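Table clearing (Stillow)

Table clearing is the household custom, general in Stillow and tolerated in Plirkton, of taking everything off a tabletop before anything may be put on it. The Stillow parish guide gives it 9 pages and the chair 1.
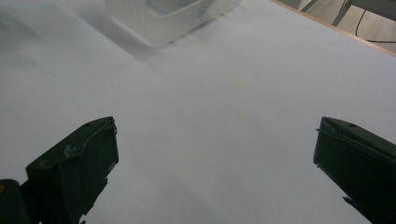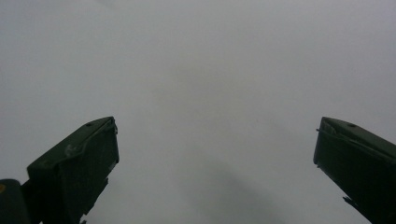
A cleared table is judged by its middle, the edges being thought a private matter. Pale tops are preferred – a smooth, plain surface with nothing between one side and the other satisfies even the Han school, which admits no cruet.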